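Gripper drops force partway through a close
Forum: Arms and Grippers > Faults

stellan_l
5/22/19
We have a seven-joint arm doing table clearing at the Kestmont site. In the last 90 picks the gripper let go 7 times after closing. The arm keeps moving and the software still reports an object held. Spoons and forks are the worst. No error in the log.

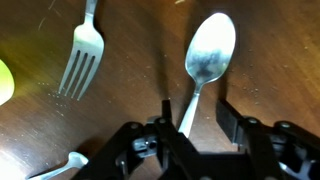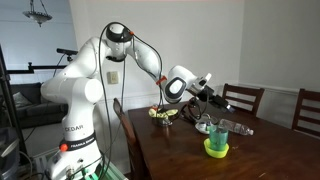

I swapped the finger pads and it made no difference. Grip force is set the same as last month, and the Curkex driver was updated in May. Has anyone seen this?

edwards_tech
Check the cable first. If it pulls tight when the wrist turns, you can lose the signal for a moment and the driver keeps the last state. We had that at Herkcombe.

m_akbulut
I don't think it's the cable. A bad connection would show up on cups and bowls too. Thin handles let the jaws close almost all the way, and the new driver may read that as fully closed. What is your width tolerance?

stellan_l
12 percent. It was the default.

edwards_tech
That's wide, but I'd still do the cable - it takes five minutes. Also stop the arm when the grip is lost. Fork tines swinging near somebody's hand is a safety problem whatever the cause.

m_akbulut
Agree on the stop. Disagree on the order. Roll the driver back and run the same picks again before you touch any wiring, or you won't know which one fixed it.

stellan_l
Rolling back tonight. Stop on lost grip is already in. Muammer, can you send me your tolerance settings?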